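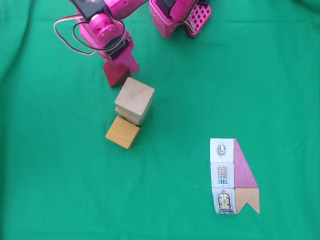

How do you know what your rig weighs once it's loaded?
You drive it onto a truck scale, full, with everyone who travels in it sitting where they normally sit. The number on the brochure was taken before anybody bought a cast iron skillet.

Session 2 - Weight and Where It Goes
Handout to keep. Instructor: Lizelle Msimang

Terms we'll use tonight

Dry weight: the trailer as built, no water, no propane in some cases, no you.
GVWR: the most the trailer may weigh, loaded. It's a limit, and people treat it like a goal.
Cargo capacity: GVWR minus the weight of the unit as it left the factory. Check the sticker by the door and then subtract whatever the dealer bolted on afterward.
Tongue weight: the part of the load pressing down on the hitch. Too little and the trailer sways. Too much and your headlights inspect the treetops.

Water
A gallon weighs a little over 8 pounds. A 26 gallon fresh tank, full, is more than 200 pounds, and it may sit behind the axles, so filling it can take weight off the tongue. Find out where your tanks are before next week. Crawl if you have to.
Gray and black tanks count too. Bülent Kurtuluş drove 7 hours out of Rosales with both full because he didn't care for the dump station. He has agreed to talk about his tires.

Loading
Heavy things low and close to the axles. Canned goods do not belong in the overhead cabinets, however nicely they fit. Books are worse than you think - pick 3 and argue about the rest.
Bikes on the back bumper: see your manual first. Many bumpers are there to hold the sewer hose and not much else.

At the scale
Weigh the truck and trailer hitched, then the truck alone, same fuel, same passengers. We'll work through the arithmetic on the board using Nghĩa Lại's slips from December.

For next time
Bring your door sticker numbers and tire sidewall ratings. Read the section on weight distribution hitches. If you haven't bought a rig yet, bring the brochure and a pencil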